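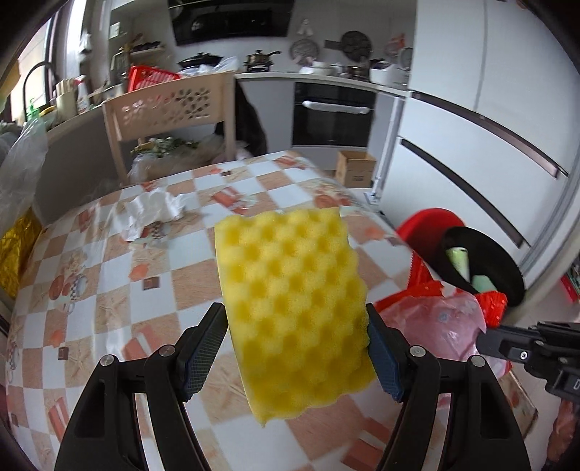
Can a machine clean up the kitchen yet?

Every few months someone writes in to ask whether it is time to stop worrying about the dishes and wait for the robot. The short answer is still no, at least for a kitchen that people cook in. The longer answer has changed a little since we last covered it, so it gets the main slot this month.

The parts that worked a year ago still work. A two-fingered gripper can pick up a box, a can or a cup from a bare table and put it in a bin, and it can do that for most of a day without much trouble. The small packing shop at Zavala has had an arm doing this since September, on a line where every item is one of four shapes and always arrives the same way up. It moved 1,928 items in its first full shift and dropped very few. People who visit come away thinking the home version must be next.

A home table is a different job. Take a sponge. It is soft, it is light, and it changes shape as soon as you squeeze it. Squeeze too little and it slides out. Squeeze too much and it folds, and then the arm no longer has it where it thinks it does. Picking up a sponge is now fairly dependable in the tests we have read. Using one is not. Wiping means pushing down with a steady force while moving sideways, and noticing when the spot is gone. Most systems wipe a set path and stop, whether the spot is gone or not.

Then there are bags. Anyone who has unpacked groceries knows how many of them end up on the table, and bags are close to the worst thing you can hand a robot. Clear plastic is hard for a camera to see. Thin plastic has no fixed shape, so there is no right place to grab it. A bag may be empty, or it may have something in it that you want to keep, and a person finds out with one poke. The group behind the Grindodon project ran 200 trials of clearing mixed groceries last winter. Hard objects went well. Bags were the main reason a trial was stopped, and the second reason was an object that had slipped partly under a bag.
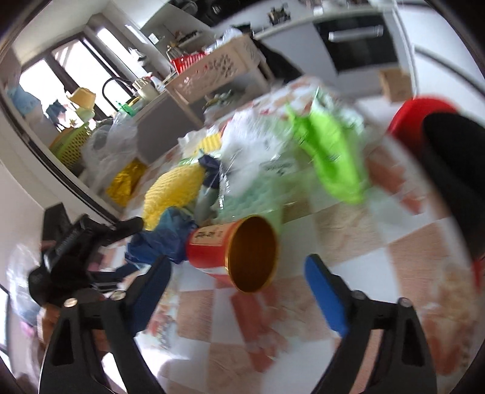

Sinutville wrote back after the last issue to say that we keep setting the bar in the wrong place, and that a machine which clears only the cans and boxes and leaves the bags for a person would still be worth having in a house with small kids or a bad back. The same letter asked why every test has to end with a clean table, when half a clean table at six in the evening would do.

That is a fair point and we do not have a good argument against it. Our worry is more about price and floor space. An arm that does half the table takes up as much room as one that does all of it, and you still have to be there for the rest. On the shop floor the math is easier. If a machine does one step well, you put it at that step and move the person to the next one. Most kitchens do not have steps in that sense. The same person puts away the vegetables, finds the lid, moves a pan off a stool and answers the phone.

A few things to watch over the next year:

Training by hand. More groups are having people do chores with a hand-held gripper and recording it, then teaching an arm from the recordings. It is cheaper than steering a robot from a distance, and you can do it in a real kitchen with a real mess. Grindodon has collected 800 short tasks this way and plans to share them.

Finger pads. Softer, ribbed pads have helped with smooth and round things. They wear out, though, and we have seen little on how often they need to be changed.

Speed. Clearing one table took almost 60 minutes in the slowest run we read about. The video was sped up, as they usually are. Check the corner of the screen for the multiplier before you forward one to us.

The workshop in Prorndale will have an arm set up for visitors to try. Bring something from your own kitchen if you like, as long as it is clean and not glass. Sign-up is at the front desk, and the evening slots fill first.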